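Olau Handheld Kit: Read Me Before You Spend Anything

Hi! This file sits next to the data in the Olau folder and it covers the buying side of the project: what we bought, what we should have bought first, and what I'm asking for in the next round. If you came for the file format, that's in the other readme, the one Wahyudi Nugroho keeps up. I do the ordering, so you get me and my opinions about cables.

What the project is, quickly

Olau is our set of table tasks recorded with two hand-held grippers, one per hand, no robot arm needed. We train on the recordings and then try the result on the arm at the Stanbridge office. That order matters a lot for the budget, and I'll come back to it, because the arm was nearly the first thing we bought and I'm very glad it wasn't.

The current release has 272 episodes. The target for the next one is 400. Everything I'm planning for is the gap between those two numbers, plus whatever breaks along the way.

What's in the kit

One left gripper, one right gripper, each with a marker cube on it for tracking
Cables for both, plus the spare (buy the spare!)
A head camera and its mount
One square table, white
Paper trays, vases, artificial flowers and other tabletop things
Chairs, which we already had
Storage drives, 2, one working and one backup

How we planned the first purchase

My first spreadsheet had the arm at the top and a line at the bottom called "misc." Please don't do this. Misc ended up holding the spare cable, the drives, the reprinted markers and every prop on the table, and it was the line that stopped us working when it ran out. The big stuff always gets a careful quote and three emails. Then a whole afternoon goes by waiting on a cable that costs less than lunch.

So Tirta Manurung and I tore it up and started again from the question of what one person needs in order to record for one hour. Grippers, camera, somewhere to sit, something to pick up, somewhere to put the files. We priced that as a single station and didn't look at anything else until the total made sense. It made the conversation with the people who sign things so much easier, too (they can picture a station, they can't picture "misc").

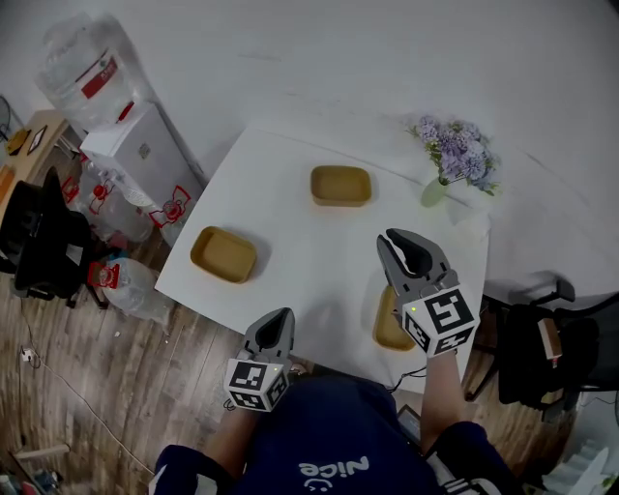
The other thing that changed was how we compared suppliers. We had quotes from Fang and from Prosano for the grippers, and on the unit price Prosano won easily. Then Tirta asked both of them for the price of replacement fingertips, and for how long those take to arrive. Fang's gripper costs more up front, but the fingertips come separately and they ship them in a few days. With Prosano we'd have been sending the whole unit back. Fingertips are a consumable! Treat them like printer paper. We went with Fang and I'd do it again.

Things I budgeted too little for

Marker cubes. The printed patterns get scuffed and then tracking gets moody. We now print a fresh set at the start of each month and I put the labels and the printing under consumables, where they belong.

Cables. I've said it already, I'll say it again. A cable that gets tugged all day is a wear part. Get a length that lets the person reach the far side of the table without pulling, and have the next one in the drawer.

Disk space. Raw video from every session adds up faster than my nice little formula said it would. I had planned on deleting the raw files after processing, and then Wahyudi changed the processing and wanted all of them back. Keep the raw files. Buy the drive.

People's time. The biggest line by a mile, and I left it out of the first draft completely. Somebody has to wear the gear, somebody has to check the recordings, and setup and calibration eat the first part of every session before a single episode gets saved. If you only price hardware you'll have a lovely kit and an empty folder.

Things I budgeted too much for

Props. I had a grand plan involving a catalog of matched kitchenware. We've been perfectly happy with cheap things from the shop down the street, and variety has been worth more to us than quality. Paper trays are great value: light, easy to stack, easy to replace when one gets crushed.

Room dressing. I'd put money aside for backdrops and special lights. Wahyudi asked me to leave the rooms looking like rooms, since the arm will have to work in one, and that line went to zero. Easiest saving of the year.

The arm itself

We rent the time on it at Stanbridge. I ran the numbers on buying one outright and the answer came out the same each time: for the number of hours we test, renting wins, and it keeps winning until we're testing most days. We aren't close to that. Renting also means the service contract, the floor space and the safety paperwork are in somebody else's spreadsheet, and I sleep well.

If you're reading this because you're building your own version, my advice is to collect first and shop for the arm later. By then you'll know what the tasks look like, how far it has to reach and how heavy the things are. We'd have bought one with more payload than we'll ever use. Flowers and paper trays don't weigh much!

What I'm asking for in the next round

A second full station, same table size, same grippers. Mixing gripper models would mean a second calibration routine and Wahyudi has asked me very politely not to do that to him.
Fingertips for both stations, enough to last through January
Marker print supplies
One more storage drive, bigger than you think
Paid session hours up to the 400 mark
A small float for props, with its own line and its own name

I've left the float deliberately small. If you need something for a task, message me before buying it and keep the receipt. A photo of the receipt is fine. A photo of the item with no receipt is a nice photo and I can't pay you back for it.

Notes on what the money bought, for people using the data

Since all of this release came from one station, the recordings share a table and a lot of the same furniture. That was a budget decision and you should know about it before training on the set. Test on a different table if you can. The second station will go in another room for exactly this reason, and I'd rather spend on that than on more hours in the same corner.

Gripper hardware is the same across the whole release. Fingertips were swapped when they wore down, and the swaps are noted in the session log. If something looks off between two sessions, check there first.

Questions

Anything about prices, suppliers or lead times goes to me, and I'm happy to share the station sheet if you want to copy it (take out our rates, put in yours). Quotes and returns with Fang go through Tirta. Anything with the word "calibration" in it goes to Wahyudi, preferably after he's had his coffee.

Next update to this file when the second station is ordered.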